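# How to Run a Task Board Demo at an Open Day
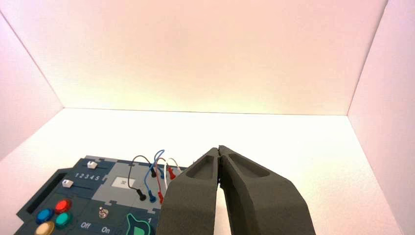
*By Amna Warraich | Zedbridge Workshop Notes | 28 December 2019*

These are the steps we use at Zedbridge when visitors come in to see an arm work on a task board. They are written for the person standing next to the robot and talking, with a second person on the controls. If you have never run a demo before, read the whole page once and then do a full run with no visitors in the room.

## What you need

- The arm with the two-finger gripper fitted
- The white enclosure panels
- The task board with the buttons, sliders, toggle switch and patch cables
- A second screen turned toward the visitors, showing the wrist camera
- A laptop with the Fornar control software
- Floor tape

The wrist camera view is what people end up watching. The fingertips show in the middle of the picture and the board can be seen past them, so a visitor at the back of the group gets the same view as one at the front.

## Before the doors open

1. Tape a line on the floor 2000 mm from the base of the arm. Visitors stay behind it. Small children will walk over it, so ask the adults to hold hands with them.
2. Wipe the panels and the enclosure floor. Dust shows up badly on white under the lamps.
3. Set the board in the left corner of the enclosure and leave the right side clear. The arm needs somewhere to wait with its fingers closed between tasks.
4. Check that the square marker on the gray part of the board is clean and that no cable is lying across it. Fornar finds the board from that marker. A loop of cable that flops forward is enough to lose it.
5. Plug in the patch cables by hand and give each plug a light tug. Let the cables stand up in loops. If you press them flat they tend to spring back in the middle of a move.
6. Put both sliders at 1 and the toggle switch at Off.
7. Jog the gripper over the board and look at the camera view. You want to see the marker and the buttons at the same time. If the left finger hides part of the board, that is normal, but it should not hide the marker.

Check the emergency stop last. Press it, release it, and restart. Do this even if you did it an hour ago.

## The demo itself

One full round takes about 13 minutes with questions. We used to run all of the tasks back to back, and people drifted off during the cables. The order below works better.

**Start with the buttons.** Ask a visitor to name a color: red, blue, green or yellow. The operator picks that button and the arm presses it. Everyone understands this right away and it gets the group to come in closer (up to the tape).

**Move to the sliders.** Ask for a number from 1 to 5. The arm closes its fingers on a knob and moves it along the track. Point out that the gripper has to hold the knob without pressing down too hard. If the knob sticks, stop, back off and try again. Say out loud what you are doing.

**Flip the toggle switch.** This one is quick. The lever is small, and a miss is common if the board has been bumped. Re-scan the marker and go again.

**Finish with one cable.** Only one. Choose a plug near the front, where the fingers can get around it without catching another loop. Unplugging goes well most of the time. Plugging back in is slower, and you should tell the visitors so before you start. At the February open day we tried moving 4 cables in one round and spent most of it untangling them.

## Questions you will get

*Is it doing this by itself?* Say exactly what is going on. For the buttons and sliders, the operator chooses the task and the software plans the motion. For the cable, our operator steers the arm by hand.

*Can I try?* Yes, for the buttons, with the speed limit set to low. Stay beside them with your hand on the stop.

*Why is everything white?* It makes the board easier for the camera to pick out — and it keeps the crowd behind the arm out of the picture.

*What does it cost?* Send them to the Tahiri desk by the entrance. They have the price sheets.

## Resetting between groups

Open the fingers, park the arm over the clear side of the floor and stop the program. Then reach in and put the sliders and switch back by hand. Re-seat any plug that was moved. Look at the ridged edges at the fingertips for bits of cable jacket and brush them off if needed.

Save the log under the group's name before the next one comes in. The Stinden visit was saved over because two groups had the same file name, and job 2708 in the tracker is still open for fixing that. Until it is done, add the start time to the name yourself.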